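Course: Control and Perception for Two-Arm Robots
Witstead Technical College, robotics program
Handout 4: Before you close the grasp

1. What we do in this session

In the last session you wrote a planner for one arm. Now there are two arms and one object, and the object connects them. When both hands hold the same rigid box, the left arm is no longer free to move as it likes. Every motion of one wrist must be matched by the other, or the contact forces grow very fast.

We work in the Skumton simulator. Please load the task file box_lift and check that the control rate is 40 Hz. The planner runs slower, at 4 Hz, and this is intended.

2. The pre-grasp pose

The pre-grasp pose is the last pose the planner gives before the force controller takes over. The two palms face each other, and the object frame is in the middle between them. We define both hand targets in the object frame, never in the world frame. If the box is moved, the targets move with it and you do not need to change your code.

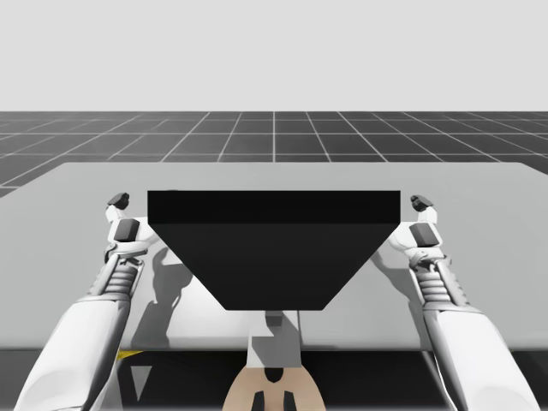
3. Perception: what the head view gives you

Look again at the view over the table. The inner part of each hand is hidden by the box, so the places where you most want to measure are the places you cannot see. The fingertips stand clear of the box, and you can use them to correct the hand position. For the rest you must trust the joint encoders.

The second difficulty is color. The box is black and the fingertips are dark too, so a simple threshold will put them in one region when they overlap. There are also gray shadows on the table beside the arms. Many students find a "third hand" in their first segmentation -- it is a shadow. Use the depth channel together with the color channel before you fit any edges.

4. Closing the grasp

Move both palms inward along the object x axis with the same speed. When one side reports contact, stop that side and let the other continue. When both sides report contact, raise the squeeze force in a ramp to 15 N. Do not use a step. With a step the box turns a little around the vertical axis, and the Haugen contact model makes this worse than it would be on a real table.

5. Exercises

a) Write the function that takes the object pose and the box width and returns two palm targets.
b) Turn the box 19 degrees on the table and run your planner again. Report which joint comes closest to its limit.
c) Remove the depth channel and describe how your edge estimate changes. A short text with one plot is enough.

Solutions are handed in as one archive -- please include your task file, also if you did not change it.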